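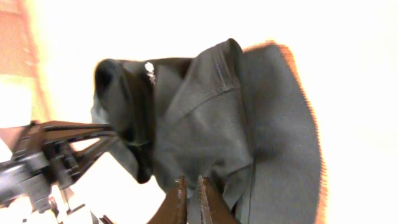
Vol. 5, page 37

Eimear Coughlan
17th October

Laundry thread, because I have been folding since breakfast and I need to tell someone about it. Mute me now if you don't care about T-shirts!

First up, dark colors. I own so much charcoal and black that my clean pile looks like one enormous garment with a lot of sleeves. You pull on a bit of hem and three other things come with it. I used to tug harder. Now I pick the whole lump up, give it a shake, and let the heavy part drop. Whatever hangs lowest is usually the hem or a sleeve and you can work back from there.

Seams are your friend with dark stuff. On a gray or black knit you can't see the shape of the thing at all once it's crumpled, but you can nearly always find a line of stitching if you tilt it toward the window. Follow it with your thumb until you hit a shoulder. Done, you know where you are.

(My sister says she just looks for the label. Fine, but half my labels have been cut out for being scratchy, so that's no use to me.)

Rolled edges!! The bane of my life. Some fabrics come out of the dryer with one side curled up like a scroll and if you fold over it you get a hard ridge that never leaves. Flatten the curl with your palm first, from the middle out. I have a Wultamer sweatshirt that does this every single time and I still love it.

Someone asked me last week where I fold. A table, always a table. The bed is too soft and too low, and then you get tired and lie down on your pile. I like plain wood with nothing on it but the shirt I'm doing. A black tee on brown wood is so much easier to read than a black tee on a navy comforter, ask me how I know.

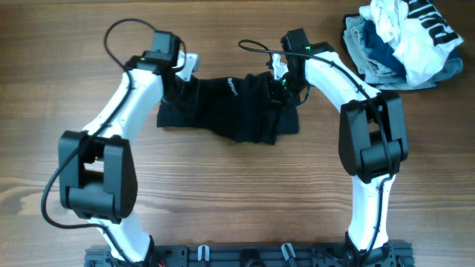 Do you have to stretch a T-shirt out before you fold it?
Only enough to get the big wrinkles out. Hold it by two edges, pull gently until it stops sagging, lay it down and smooth it with your hands. If you yank on a thin cotton one you'll end up with wavy hems.

OK where was I. The fold itself. Face down, one side in to the middle, sleeve back on itself, then the other side the same. Bottom up to just short of the collar, then in half again. If it's going in a drawer standing up, fold in thirds at the end and it'll stay put better.

I tried the very fast pinch-and-flip method for most of October and I can do it on a stiff new shirt. On an old soft one I get a sort of burrito. If you've cracked it on old soft ones, please reply, I want to hear from you.

Storage update for the people who followed the drawer saga: I gave up on the deep one and bought two shallow Totier boxes. Black shirts in one, everything else in the other. The black box is already full. The everything else box has a lot of room in it, which tells you plenty about me.

Also I finally did the count I promised. 42 T-shirts. FORTY-TWO. The oldest is from the Pornthorpe fun run and it has race number 1103 still ghosted on the front where the ink came through. It's staying.

Next thread is sweaters, and I will be taking sides on hangers. The stack is going upstairs now before the cat finds it.

Last updated: 17 minutes after posting, to fix a typo in the sleeve bit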